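Wollance Early Learning Certificate
Unit 2 – Materials and Play
Handout: Paper bag trays for sensory and sorting work
Prepared by Arnulfo Villanueva. Trays due 21st April.

You will each make one tray for your placement room. The Mekness group used shop-bought plastic trays last November and spent over 400 dollars on them. A paper grocery bag and a roll of tape will do the same job.

Cut the bag down one side seam and lower the walls to a hand's width. Fold the walls up and in so the corners overlap, then tape each overlap over the rim. Flatten the base flaps as well as you can.

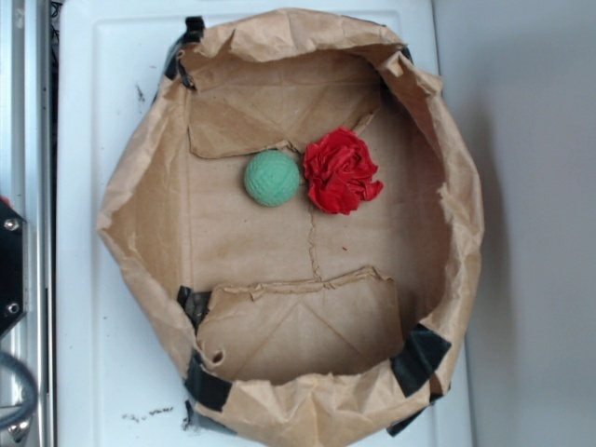

Texture is the first thing to plan for when you choose what goes in the tray. Children under three will handle an item long before they name its colour, so pick two or three that feel different. A dimpled green ball beside a ruffled red flower is a good starting pair, and the crumpled paper makes a third surface for them to explore. Leave plenty of bare floor so items can be moved about.

Before you bring your tray to class:
Check every item against the choke tester in the Mamani room.
Press down all tape ends – loose ones get picked at.
Write your name underneath in pencil.

Reading: Arketthorpe course reader, pages 87 to 94. Be ready to talk about open-ended materials. The written reflection is worth 19 marks and goes in with the tray.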